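„Die meisten Leute lüften falsch herum“

Ishbel Lennox berät seit 20 Jahren Eigentümer kleiner Mietshäuser, wenn es um Feuchtigkeit, Lüftung und alte Leitungen geht. Angefangen hat sie als Installateurin in Asthorpe, heute sitzt ihr Büro in Skiltmont, zwei Zimmer über einer Bäckerei. Zum Gespräch kommt sie direkt von einer Begehung, die Stiefel lässt sie im Flur stehen.

Ihr Thema ist das Bad ohne Fenster. Davon gibt es in Skiltmont viele, vor allem in den Häusern am Kanal, die nachträglich in kleine Wohnungen aufgeteilt wurden. „Damals hat man das Bad dahin gesetzt, wo die Speisekammer war“, sagt Lennox. „Das Rohr ging durch, also ging das Bad auch durch. An die Luft hat man später gedacht, oder eben gar nicht.“

Im Sikder-Haus, einem Bau mit 12 Wohnungen, hat sie im vergangenen Winter die komplette Abluft neu planen lassen. Die Bewohner hatten jahrelang über schwarze Fugen geklagt, die Verwaltung hatte jahrelang neues Silikon ziehen lassen. Lennox maß an einem Samstag nach dem Duschen die Luftfeuchte in einem der Bäder: 81 Prozent, und zwei Stunden später war der Wert kaum gefallen. „Da kann man so viel Silikon ziehen, wie man will. Die Feuchtigkeit bleibt im Raum und sucht sich die kälteste Ecke.“

Der Lüfter in der Decke lief, er machte sogar ordentlich Lärm. Nur kam durch die Tür keine Luft nach. Ein Mieter hatte gegen den Zug im Flur eine Bürstendichtung unten ans Türblatt geschraubt. „Das sehe ich dauernd“, sagt Lennox. „Ein Ventilator kann nur so viel rausholen, wie irgendwo reinkommt.“ Die Dichtung kam ab, der Türspalt wurde auf 2 Zentimeter gebracht. Erst danach ging es an den Schacht, der auf halber Höhe mit altem Putz zugefallen war.

Was sie Mietern rät, klingt unspektakulär. Die Badtür nach dem Duschen zu lassen und den Lüfter laufen zu lassen, gehört dazu. Viele täten das Gegenteil und machten die Tür zum Schlafzimmer auf, damit der Dampf abzieht. „Dann zieht er ins Bettzeug. Die meisten Leute lüften falsch herum.“ Wer kein Fenster habe, solle die Wände der Dusche mit dem Abzieher abziehen und das Handtuch woanders aufhängen.

Von Messgeräten für jeden Haushalt hält sie wenig. Die Firma Costix, mit der sie bei Sanierungen zusammenarbeitet, legt ihren Kunden eines bei, und Lennox wird danach regelmäßig angerufen. „Die Leute schauen dann alle zehn Minuten drauf. Nach dem Duschen ist ein Bad feucht, das darf es auch sein. Interessant wird es am nächsten Morgen.“

Auf große Fliesen angesprochen, wird sie ausführlicher. Sie seien beliebt, und für die Pflege sei das gut, weniger Fuge bedeute weniger Arbeit. Die Wand dahinter müsse aber eben sein, und in Altbauten sei sie das selten. Bei Steinoptik rät sie, vor dem Kauf mehrere Platten nebeneinanderzulegen, am besten bei Lampenlicht. „Im Laden ist es taghell. Zu Hause hat man eine Deckenleuchte und wundert sich über die Farbe.“

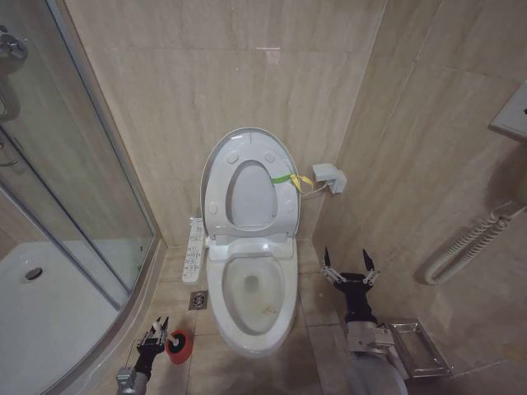

Kleines Bad mit Fliesen in Marmoroptik und schmalen Fugen.

Auch bei der Keramik hat sich der Geschmack verschoben. Nach Dusch-WCs wird Lennox inzwischen oft gefragt, früher kam das in Skiltmont nicht vor. Sie rät, den Stromanschluss zu klären, bevor die Wand geschlossen wird, und nach dem Wasserdruck zu fragen. In oberen Stockwerken sei der manchmal zu schwach für Modelle ohne Spülkasten. „Das steht im Datenblatt, aber das liest man meistens erst, wenn das Ding montiert ist.“

Beim Putzen ist sie für milde Mittel. Essigreiniger habe auf Naturstein nichts verloren, auch an Zementfugen gehe er auf Dauer. Sie selbst nimmt Zitronensäure für die Armaturen und sonst Neutralreiniger. Chlor nur gegen Schimmel, und auch da nur, wenn die Ursache behoben ist – „sonst bleicht man ihn bloß“.

Im Dezember beginnt der zweite Bauabschnitt am Kanal. Geplant sind feuchtegesteuerte Lüfter, die ohne Schalter auskommen. Die Verwaltung wollte zunächst eine Kopplung ans Licht, Lennox war dagegen. „Wer duscht, macht danach das Licht aus und geht. Genau dann müsste der Lüfter anfangen zu arbeiten.“ Die Angebote liegen vor, über den Austausch der Türen wird noch gestritten.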